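Vellstead Library Service Extends Computer Refurbishment Program

2022-05-04

The Vellstead Library Service has confirmed that its desktop computer refurbishment program will continue for a second year, following a review presented to the Board of Trustees in March. The program restores retired office computers to working order and places them with households, adult learners and small community organizations in the Vellstead area.

During its first year the program received 384 desktop computers, most of them released by local employers in the course of routine equipment replacement. The largest single donation came from Munby, the regional accounting firm, which transferred 41 machines when it closed its Jivley office.

Work is carried out in the former periodicals room on the lower level of the Central Library. Each computer is opened, cleaned and inspected before any decision is made about its future. Technicians examine the motherboard and its connectors, check the memory slots, and test the power supply and data cables leading to the drive bay. Drives are erased before a machine is approved for release, and a record of the erasure is kept under the computer's inventory number.
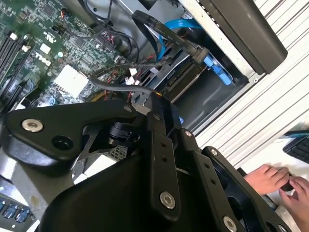 Machines that do not pass inspection are taken apart for usable components. Memory, drives, cables and power supplies are tested separately and stored by type, so that they can be used in later repairs. Material with no further use is collected by Başaran, the licensed electronics recycler appointed by the Library Service last year.

"A desktop that has spent several years in an office often needs very little," said Tharindu Wijesinghe, Program Manager. "We replace a drive, add memory where the board allows it and clean out the dust. The longer job is usually the paperwork that goes with each unit."

Under the extended program, the Library Service will set aside 50 computers for learners enrolled in its evening courses. These will be supplied with a keyboard, mouse and monitor, and with a printed guide to setting up the machine at home. Remaining units will be offered to residents through the branch libraries at Jivley and Vellstead East, where applications may be made at the main desk. A valid library card is required, and each household may receive one computer.

The workroom will also receive new shelving and two additional benches. The Board has approved a budget of $800 for replacement hand tools, grounding straps and cable testers – items which have until now been lent by the Library Service's own maintenance department.

Employers wishing to donate equipment are asked to contact the program office before delivery. Desktop computers are accepted with or without drives, provided that the case is intact. Laptops, printers and tube monitors cannot be accepted at present. Smaller donations from residents may be brought to the Central Library loading entrance on weekday mornings, and a receipt will be issued for each item.

Application forms and the current list of accepted equipment are available at all branches.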